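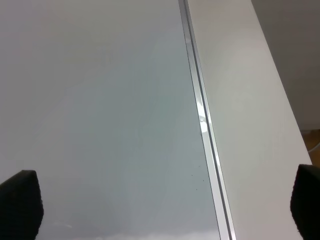

Aluvby Panel Cleaning Module

349 shares | 12 comments

The Aluvby module is a set of two soft finger pads with a cleaning program, made by Sunudard for two-finger robot arms. It is intended for small workshops that assemble doors, cabinets and partitions, where glass and white panels sit next to each other with an aluminium rail between them. Many customers ask us if a robot can already do this cleaning alone. Our reply is: some parts yes, some parts not yet, and we prefer to write it here before you order.

What it does well

Flat glass. The arm holds a folded cloth between the pads and wipes in parallel lines, with overlap. Matte white panels are also fine, with the dry cloth only. The cloth must be changed by a person. After 30 passes the program stops and waits for a new one.

What it does with some help

The seam. A rail with ridges and grooves keeps dust, and a flat cloth goes over the top of it. There is a narrow brush for the grooves, sold separately, but you must show the arm the start and the end of the rail by hand. Small dark specks on the glass close to the rail are the most difficult point. The software cannot always tell if a speck lies on the glass or under it, and it may wipe the same place many times. A person sees this faster with a torch.

What it does not do

Corners, handles, dried glue and anything that needs a blade. Please do not try the blade. Strong reflections on the metal can also confuse the edge finding, so we advise a diffuse light over the table - a plain white cover on the lamp is enough.

From the workshop

Ileana Vasiliu has run the module at Enache, a door maker, from February. "It takes the boring half of the job," she wrote to us. "The rails I still finish myself, and I check every glass before packing."

Details

Pads: black, soft surface, sold in pairs
Longest panel: 600 mm without moving the table
Order number: 3079
Replacement pads: 49 euro per pair
Adapter plate for Sumska arms: included

For the home

We receive this question often. The module is not approved for use at home, and a window that is standing upright is a different task from a panel lying on a table. Emanuel Văduva is collecting requests for an upright version, but there is no date and we do not take deposits for it.

Questions about your arm model can be sent with the contact form. Please write the panel size and the rail width in the message.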